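Statero Two-Finger Gripper, Model 2103
Simulation package and trial kit from Penry
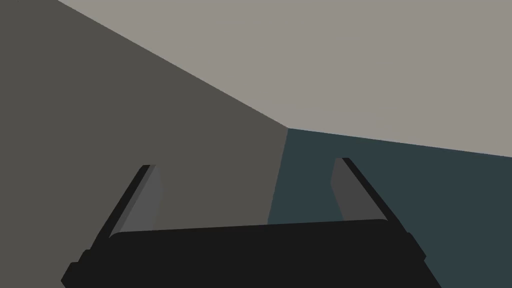 If you've been going back and forth between grippers for your arm, we'd love to help you settle it before you spend real money. Every Statero now comes with a simulation model, so you can mount it on your own virtual arm, set up the wrist camera view and find out how much of your work area the fingers hide. We've lost whole afternoons to that one question in our own shop at Brornevthorpe, so it's close to our hearts!

The package holds 4 finger shapes, and swapping them takes one line in the settings file. Most people start with the standard pair and try the slim ones later (the slim ones are lovely for tight bins, though they do flex a bit more under load).

When you're ready for metal, ask for the trial kit. You get the gripper, the wrist bracket, the cable and 5 weeks to run it side by side with whatever you use now.

Stroke: 55 mm
Fingers: parallel, replaceable
Control: works with the Penry controller, or your own over serial
Trial kits: next batch ships Wed 5 April

Already own the older model? Your bracket fits, but you'll need the new cable, so please mention it when you order.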